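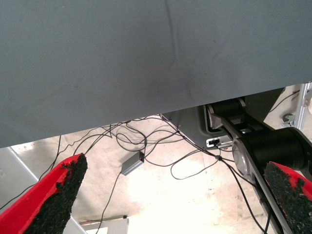
April, Tollell bench, wrist camera and the cloth edge

Picking up from Humaira's notes on the edge-following runs. The question for this round was whether the policy gets anything useful from the wrist view when the gray cloth takes up most of it, or whether it is steering from joint positions and ignoring the picture. We had argued about this long enough that it seemed easier to measure it.

Background, for whoever reads this later. The task is to bring the open gripper up to the lower edge of the cloth, stop with the edge between the fingers, close, and pull it toward the base a short way. The demonstrations come from the Mohmand set, 454 episodes after Humaira's cleaning pass. Both policies below were trained on all of them with the same settings and the same number of steps. The only difference is the input:

Policy A: wrist view plus joint positions.
Policy B: joint positions only.

I'd wanted a third one with wrist view only, but the training job died overnight on Hurader (disk full again) and I didn't want to hold up the bench for it. Shamim has restarted it.

What the wrist view looks like at the approach pose

Upper half is cloth, flat bluish gray, very little texture. One faint crease, a darker smudge, a few specks. The edge is not level. It rises toward the right, and that slope is the best cue we have for wrist roll. Below the edge the floor is very bright, with a blown-out patch low in the middle. So the edge itself has good contrast, but anything thin lying over the bright patch may lose contrast.

Both fingers are in view at the bottom corners, red with the black foam pads facing in. Good for checking that the gripper is open. The other arm comes in from the right with its silver joint covers, right up to the cloth. Loose black cables on the floor in the middle, and a small silver box among them with a red light on the end.

My worry going in was the cables. They make dark curves on a pale floor, and at low resolution a dark curve below the cloth might pass for an edge.

Procedure

1. Home the arm, open the gripper, move to the approach pose from the saved file.
2. Add the random offset. Same list of offsets for A and B, so the runs pair up.
3. Start the policy, let it run until it closes or times out at 60 seconds.
4. Score by hand: edge between the fingers at close, yes or no. The pull is scored separately and isn't discussed much here.
5. Reset the cloth to the tape marks. Don't smooth it between runs.

34 paired trials. Shamim scored, I ran the arm. We swapped halfway and rescored the first few from the recordings to see if we agreed. We did, apart from one where the edge was resting on the tip of a pad. Scored that as a miss.

Results

Policy A got the edge on most of the trials and B on well under half. Exact counts are in the sheet under Fundham, next to the offsets. I'm not copying them here since the rescoring of the pull may still move a few rows.

The gap is almost all in the large offsets. With small offsets the two are hard to tell apart, and B is a little faster, probably because it doesn't hesitate. It goes to the average place and closes. When the cloth edge happens to be at the average place, it works fine. With large offsets B closes short of the edge or pushes up into the cloth.

A does something B never does: it slows down as the edge moves down the view, and on several runs it rolls the wrist before closing. That fits with it using the slope. It doesn't prove it, though.

Masking check

Took the recorded approach pictures and ran A offline with parts of the view blanked out, then looked at how far the predicted motion moved.

Blank the cloth above the edge, keep the edge: almost no change.
Blank a strip along the edge: large change, as hoped.
Blank the other arm: small change, mostly sideways.
Blank the fingers: bigger change than I expected. Mostly in the gripper command, so it may be reading the finger opening from the picture even though it has it from the joints.
Blank the floor cables: some change, uneven from one recording to the next.

The cable result bothers me. It isn't huge, but the cables shouldn't matter for this task at all. Either A treats them as a weak edge or it has learned where they lie as a landmark for the bench. If they lay much the same way in the demonstrations, then the second is quite possible, and it would also explain part of A's advantage. Humaira thinks landmark. I lean that way too.

Failures worth keeping

A failed 2 times in the same way. It came up, stopped well before the edge, closed on air and then pulled. Both were large offsets to the left. Need to go through the recordings and see what was over the bright patch at the moment it closed.

One more failure was my fault. I started the policy before the offset move had finished. Left it out of the sheet and reran that offset for both.

To do

- Repeat the large offsets for A with the cables moved to a different layout. Same offset list.
- Drop the exposure a step and see how much of the bright patch comes back. Change this on its own, not together with the cables.
- Run the picture-only policy when Hurader finishes it.
- Ask Humaira whether the cleaning pass removed any episodes with the cables in odd places. If so I'd like those back in.
- Shamim to finish rescoring the pull.

Saved the approach pose under a new name, the old file is unchanged.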